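Gultport Table Tennis League Opens Entries for August Season at Brendolthorpe Hall

GULTPORT, April 2024 — The Gultport Table Tennis League is taking team entries for its new season, which starts in August at the refitted Brendolthorpe Hall. Entries are open to clubs, workplaces, schools and groups of friends. Players do not need to have competed before.

The season will be the first the league has played under one roof. Until now, matches have been spread among church basements, school gyms and the back rooms of member clubs, with home teams supplying their own tables and lighting. All league matches will now be played at the hall on two evenings a week.

"The old way had its charm, but some of those rooms had ceilings you could touch," said Savvas Xenos, league secretary. "You would drive across town, find the building locked and wait in the parking lot for someone with a key. Teams have been asking for a regular home for years."

The league has 700 registered players, up from 50 in its first year. Growth has been strongest among adults returning to the game after a long break and among players under 16. The lower divisions filled up last season and several teams were placed on a waiting list. Those teams will be offered places first and have already been contacted.

Format

Each team will have three players per match, with up to six on the roster. Matches consist of nine singles games and one doubles. All games are best of five, played to 11 points. Teams will be placed in divisions based on last season's results, and new teams will be asked to fill in a short form about their playing experience.

A new beginners' division will play a shorter format of six singles, with no doubles. Players in that division may use any paddle they like, including sandpaper and hardbat styles. In all other divisions, rubbers must be of an approved type, with one side black and the other a clearly different color. Match captains may ask to see an opponent's paddle before play begins.

Paddle checks caused more disputes last year than any other rule. Most involved rubbers that had peeled at the edge or been glued back unevenly. The league will hold a free check session before the opening round, where players can have their equipment looked at and marked as cleared for the season. Minor edge damage will be allowed as long as it does not change the way the ball comes off the surface.
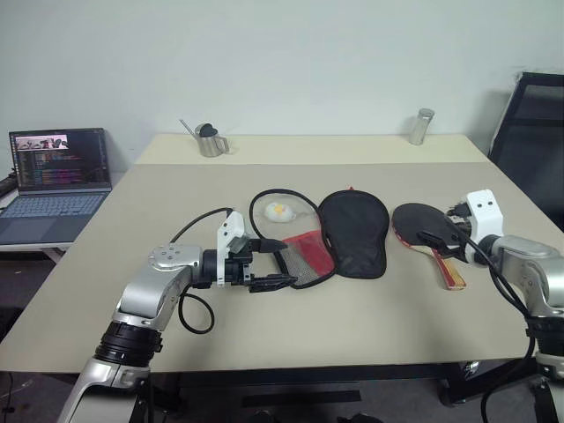 Players with no equipment of their own can borrow a paddle at the front desk. Loan paddles are handed out against a membership card and must be returned the same evening. Lost items will be charged to the team.

The hall

Brendolthorpe Hall was built as a dance hall and later used for furniture storage. The refit included a new sprung floor, brighter overhead lights and a partition that can be drawn across the main room during junior sessions. The side entrance now has a ramp, and the restrooms have been rebuilt to be fully accessible.

Stelow, the Gultport flooring firm that carried out the floor work, has also agreed to sponsor the beginners' division. Its support will pay for balls, score sheets and the end-of-season trophies.

The hall has seating for 70 spectators along the north wall. Entry is free for regular league matches. Hot drinks and sandwiches will be sold by Zaki, the cafe next door, which will stay open late on match nights.

Junior program

A junior program will run alongside the league, led by head coach Evanthia Fragkou. Sessions are for players aged 8 to 15 and will be grouped by experience, with age as a second consideration. The first hour covers footwork, serving and basic strokes. The second is set aside for match play.

"A lot of kids come in knowing how to hit hard and not much else," Fragkou said. "We spend the first few weeks on where to stand and how to get back into position. They complain a bit and then they start winning points."

Fragkou coached at school level before joining the league. She will be assisted by two players from the first division. Parents are welcome to stay and watch but are asked to keep off the playing floor — outdoor shoes in particular are not allowed past the barrier.

Support for new teams

The league has set aside $4,000 to help new teams with the cost of entry. Grants will go first to school teams and to teams with at least two junior players. Applications can be made on the entry form, and captains will hear back before the fixture list is drawn up.

"We don't want a team to drop out over the fee," Xenos said. "If money is the problem, tick the box on the form and we'll talk."

How to enter

Entry forms are available from the front desk at Brendolthorpe Hall and from any member club. Each form must name a captain and at least three players. Players without a team may sign up on the individual list, and the league will try to match them with a team short of players. Teams with fixed work shifts or travel limits should note this on the form, as match nights are hard to change once the fixture list is out.

About the Gultport Table Tennis League

The Gultport Table Tennis League organizes team competition, junior coaching and social play for residents of Gultport and nearby towns. It is a nonprofit run by its member clubs.

Media contact: Savvas Xenos, League Secretary, Gultport Table Tennis League, Brendolthorpe Hall, Gultport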